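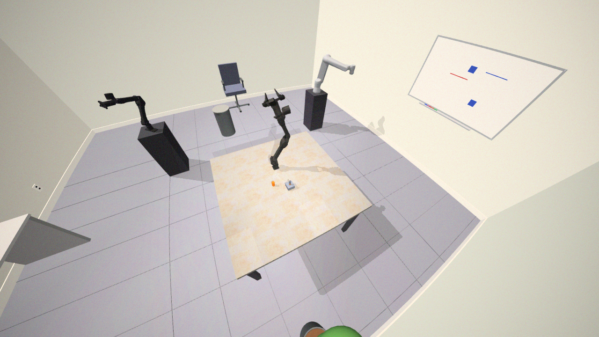 *The simulated room used in the Stidgate Arm Challenge, with the main arm on its table and two others on pedestals.*

The **Stidgate Arm Challenge** is a yearly student contest in robot programming, held entirely in simulation. It was started by Ehab El-Sayed and Asmaa Ragab, who taught evening classes at Stidgate, and is open to school and college teams. Each team writes a program for a virtual arm and submits it in December.

## Format

Every entry is run 30 times with small changes to the starting layout. A run is stopped after 300 seconds. The organisers describe the tasks as "close to real bench work", a claim that rests mostly on their own handbook. Friction is fixed, and the rules allow a program to read object positions straight from the simulator — a help no real bench offers.

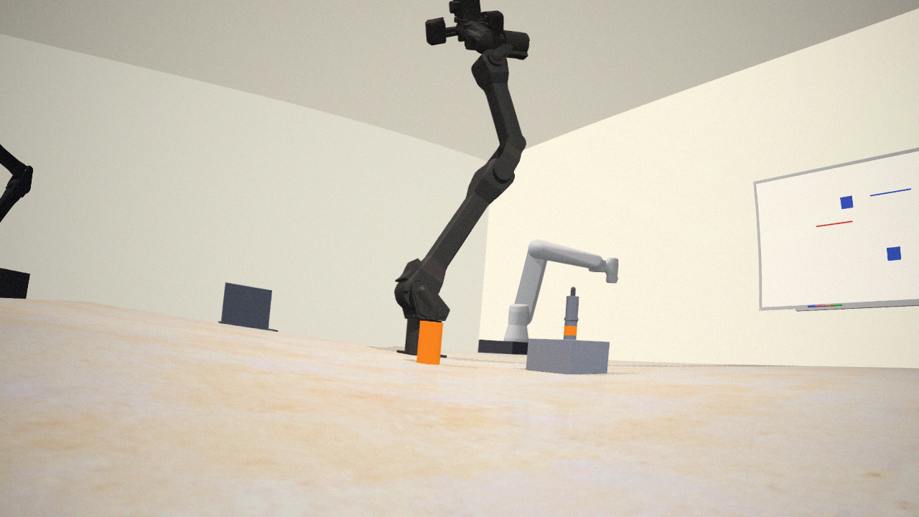
Teams may not alter the room or the arms. Marks are given for finished runs, with a smaller share for the written report.

## Reception

The contest says that 97 teams have taken part, but its published results name far fewer. Yasmine Naciri, a former judge, wrote that high scores "show who has learnt the simulator". Pudell, the winning team in the second year, later tried its program on a real arm at the Belkadi workshop. No results were released.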